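Speaker notes – coffee at work, Saturday meetup

Hi all, I'm Lucimara! Start with the Gikska story (keep it short – they'll want the numbers). We had 50 people and one sad drip machine, and everybody drank out of paper cups.
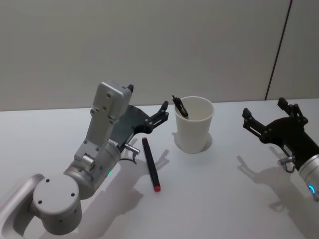

So I asked Ctibor what we spent on beans in a year. $2,000! For coffee most of us poured down the sink. Pause here, let them groan.

Then the Kwok grinder, two weeks of me getting the grind wrong, and the Rimell beans that fixed it.

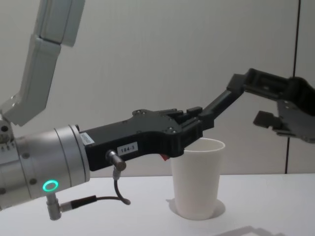

## Tasting

- Pass out both roasts, light one first
- Ask for a show of hands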